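3.2 Stimuli and procedure

The second study was designed to test whether people judge the capacity of a container in a different way when its wall is low. Earlier work in our group used tall glasses and jars, and the well-known effect of height was found again: participants gave higher estimates for the taller vessel, even when both vessels held the same amount. For wide and shallow containers the literature is much thinner. This is a pity, as such containers are common in kitchens, in canteens and in shops, and a wrong judgment of them has daily consequences for portion size and for food waste.

We recruited 132 adults through the Proltance panel. All of them lived in the municipality of Gorau and had normal or corrected vision. Twelve persons worked in food service, and we kept them in the sample after checking that their answers did not differ from the others. Every participant gave written consent and received a voucher for the Ulodia canteen.

The material consisted of 80 rendered pictures. Rendering was preferred to photography for the main part of the study, so that the size of a container could be changed while the light and the surface under it stayed the same. Half of the pictures showed tall containers and half showed shallow ones. In the shallow set, the height of the rim was varied in four steps and the diameter in five steps, and each combination appeared twice, with a different position on the table. Figure 3 gives one view from the shallow set.
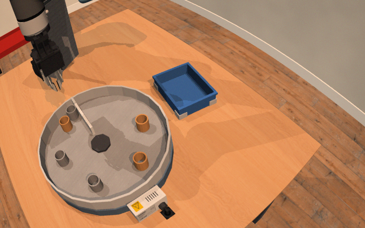
Figure 3. Round gray tray with a low rim on a rectangular table, shallow set.

Participants saw one picture at a time on a laptop screen. Their task was to say how much dry rice the container could hold if it was filled level with the rim. The answer was given with a slider, which was marked in cups. We chose cups because in the pilot many people had difficulty with milliliters, and some of them left the slider in its starting position. There was no time limit. After every 20 pictures the program offered a short pause, and most participants took at least one.

In the last block, which was done without the screen, each person was brought to a side room and was asked to pour rice into three real bowls until they believed that each bowl contained 300 grams. The bowls were bought from Oksanen and had no pattern or print. The rice was weighed after the participant had left the room, so that no feedback could influence the next pouring. This block was added after a suggestion from Eino Ruotsalainen, who argued that an estimate with a slider and an estimate with the hand may not follow the same rule.

3.3 Results

Before the analysis we removed answers which were given in less than one second. For each remaining answer we computed the ratio between the estimated and the true capacity. A ratio above one means that the container was judged too large.

For the tall set the mean ratio was 1.21, in agreement with our first study. For the shallow set it was 0.84. The underestimation became stronger when the diameter increased, and this was the case at all four rim heights. It seems that participants gave too little weight to the area of the base. A change in rim height was noticed well, but a change in diameter, which has a larger effect on the volume, was noticed only in part. The position on the table had no reliable influence.

The pouring task showed the same direction. In the widest bowl, people poured nearly 80 grams too much on average, and in the narrowest bowl the error was small. We found a moderate correlation between the slider ratio and the pouring error of the same person (r = 0.38). This means that the two tasks share something, but one of them can not replace the other.

Age and cooking experience were entered as covariates. Persons who cooked every day had a smaller error in the pouring task, but they had no advantage with the slider. We did not expect this difference and we return to it in Section 5.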